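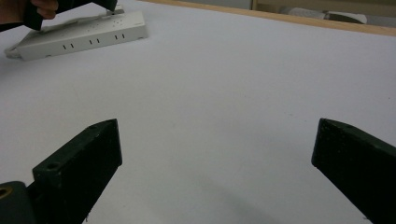 Why does the invoice export stop before it reaches the last page? The export job has a row limit per batch, and the second batch is failing on a customer record with a missing postal code.

**Ticket 389 - Tutton billing, monthly export**
Opened by: Seon-mi Lim
Assigned to: Illia Ostapchuk
Opened: Apr 16, 2021

**Problem**
Export for the Jedwood account ends at row 181. No error on screen. The file opens fine in the spreadsheet program but the totals don't match the ledger.

**Log**

- Ran the export again with the same dates. Same result, stops at 181.
- Cleared the browser cache and tried a second browser. No change.
- Ran it for a different account (Kairys). Full file, totals match.
- Checked the job history. Batch 1 finished, batch 2 shows `skipped - invalid address`.
- In-ho Ra found the record. It's a Skirnby branch office entered by hand, postal code left blank.
- Added the postal code and reran. Batch 2 now finishes and the totals agree with the ledger.

**Still open**

1. The export page should show a message when a batch is skipped. Right now it just says `Done`. Passed to Kyu-ri Hwang.
2. The customer form lets you save without a postal code. It used to be a required field - need to find out when that changed.

**Workaround until the May update**
Before exporting, open Customers, filter by "Postal code is empty" and fill in anything that comes up. If the file still looks short, check the job history for `skipped` and add the record number to this ticket.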